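Home Features Repair Hardware Back Issues Subscribe

The Second Life of the Office Tower

The old office desktop is a plain thing. It sat under a desk for years, and when the lease ran out it went onto a pallet with others like it. Many of those pallets in this part of the state end up at Gelletti, a repair and resale shop that takes in computers from schools, clinics and small firms.

The shop buys towers by the load and sells them one at a time. A machine that comes in with a bad board usually has good memory, a good drive and a working power supply, and those parts go into its neighbors. The processor is worth the most care. It comes out of one machine, gets its top wiped clean of old paste, and goes into another.

The lid of a used chip is often scuffed, and that does no harm. The trouble is in the socket. On boards of this type the contacts are in the board itself, a field of tiny gold-colored pins under a metal retention frame. The chip has to come down level, with the lever open, and it should never be slid into place. A pin bent sideways can turn a good board into scrap. Gelletti reckons on losing two boards in a bad month.

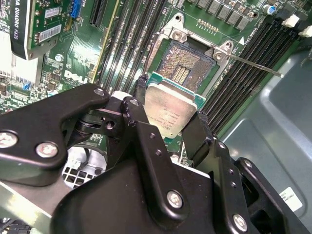 What Is Worth Keeping

Office towers were made to be serviced by people in a hurry. The side panel comes off and the case goes down flat on the bench, so that the motherboard faces up and everything can be reached from above. Makers marked the parts meant to be handled in a bright color, and on many Dell machines that color is blue. The handles on the drive come in it, and so do the clips at the back that hold the expansion cards.

Graphics cards are a gamble. Some come in clean and run for years, and some have spent their lives pulling dust through the cooler. The shop tests each one for 17 hours with Pultis, a stress program it has used since it opened. Power supplies are kept if they pass a load test – they are never opened.

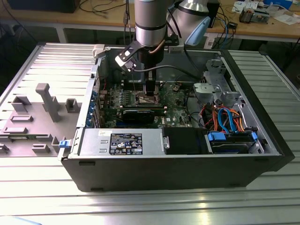 A Dell tower on its side, with the panel off and the power supply nearest the viewer.

Cables take more time than most buyers would guess. Data cables are unplugged at both ends and checked at the connectors. Power leads stay with their supply. The plastic fan duct goes back in every time, even when a customer says it can be left out. A machine with no duct runs hotter and louder.

Finished towers get a label with the test date and go to the front of the shop, or to Tolentino, a weekend market where the firm has kept a table for over five years. Sunday mornings are the busiest. Most buyers want a computer for homework or bookkeeping, and a tower with fresh paste and a clean drive will do both.

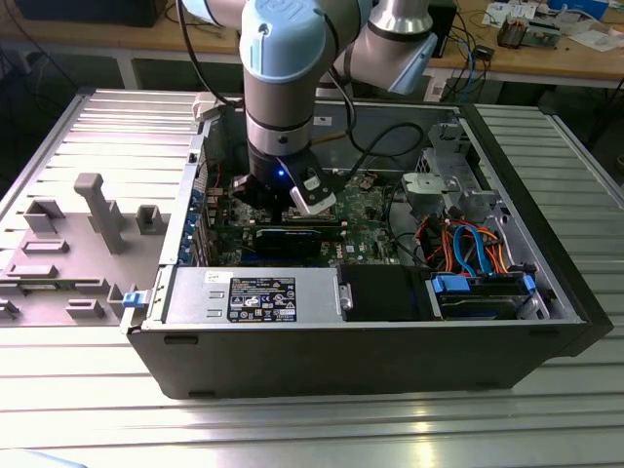

Kisex, another dealer at the market, takes a harder line on old processors and says that anything without a matching board already on the shelf should go straight to the recycler, as the hours spent testing it will never be paid back. Gelletti keeps its spare chips in trays, sorted by socket, and sells a few each week.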